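July 28, 2020
By Mal-soon Nam
14 shares | 2 comments

Blocks. That's what the woman behind Humari wanted to talk about, so we talked blocks. She runs the little toy line out of Branport, started it in January, and she has opinions on color.

"Red, yellow, green. People ask for pastels," she said. "No. A kid should be able to yell the color across a room."

She works on a white table. Always has. Scuffs and all, she doesn't mind them. Black tape on the top to mark out a square, and that's the whole kit.

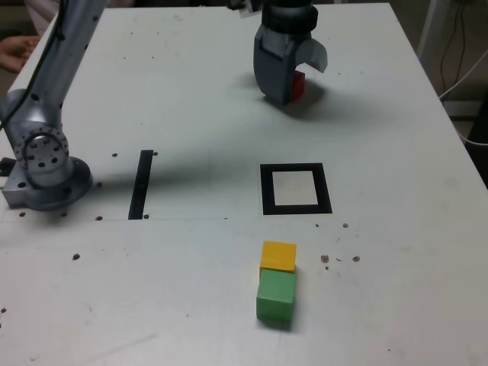
"You need a spot to build on," she told me. "Without a spot it's just stuff on a table. Give someone a square and they start planing."

Does she plan? Not much. Her first batch was 100 sets, sold mostly through a shop called Grultico. The second was over 2000. She still sounds surprised by it.

I asked about stacking, which she'll go on about if you let her. Bottom block matters most, she says. Get it flat, get it straight, then slow down.

"Everyone rushes the top one. Everybody. My father did it, I do it."

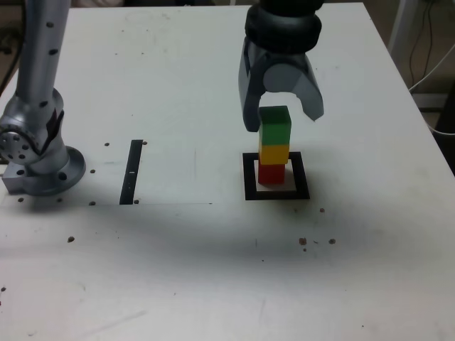 Her favorite order is red on the bottom, then yellow, then green. Why? Long pause. "It looks like a traffic light that somebody got wrong. I like that."

Next is a 10 piece set, named Hầu, with a cloth bag. No date yet. She wants the corners softer first and the paint is taking for ever to get right.

"Put that I'm not in a hurry," she said, and then had to run to the post ofice.

Related
- Grultico to stay open late
- Branport makers: who sells what
- Old toys, new paint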